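Seija Keskinen runs the folding line at Flanero, a linen service that handles 300 pieces a shift. She starts every new item with the hem.

"Find the stitching first," she said. "The body of the cloth tells you very little."
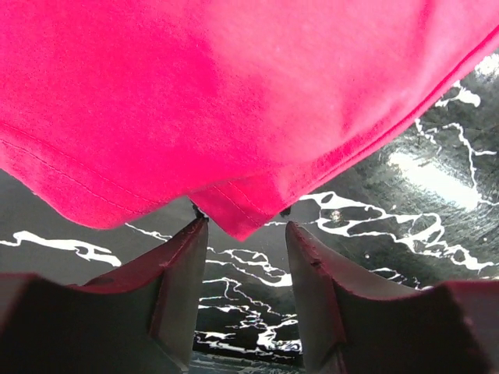

Knits are slower than wovens, in her records. A jersey-type fabric sags between holding points, and the edge rolls. On the pink cloth the line of small, even stitches follows the curve of the border, and a corner has folded over on itself. "I take the corner — then the one diagonal to it."

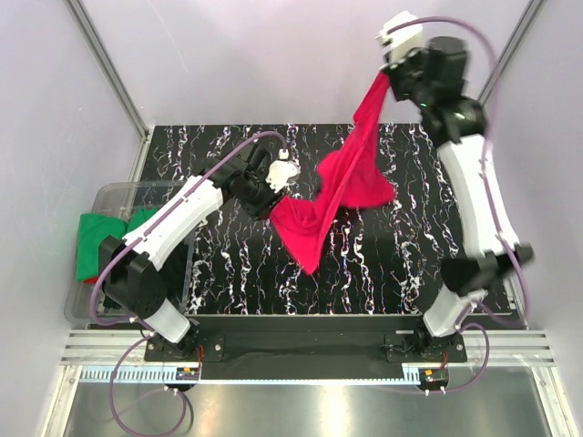 Her target is 48 pieces an hour. Twisted pieces go back to the start.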